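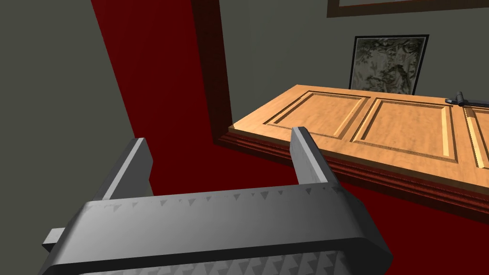

Home > Health & Wellness > Sleep

Magnesium at night, does it do anything??

Been waking up at 2 or 3 most nights since December. My sister swears by magnesium, 200 mg with dinner. I already take a multivitamin and a blood pressure pill so not sure if I can just add it. Anyone tried? Also which kind, there's like 20 on the shelf

Posted by Dreltetti, January 27, 2025

Montserrat Cervantes
Ask your pharmacist first becuase of the blood pressure pill. Takes 5 minutes, no appointment. Bring the multivitamin bottle too, might have magnesium in it already. I use glycinate, easier on my stomach. The oxide one had me running to the bathroom.

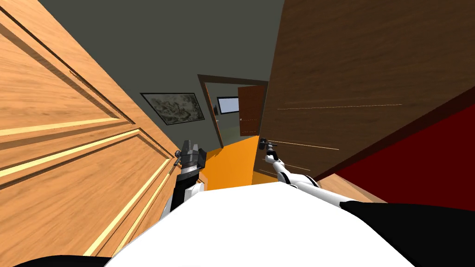

Didn't fix my sleep by itself. Quitting coffee after lunch did more. Still take it tho, fewer leg cramps, or maybe I'm imagining it.

Tawfik
same here, nothing for 2 weeks then slept ok. could be anything

Bukero
Waste of money imo. Eat some pumpkin seeds and put the phone in teh kitchen.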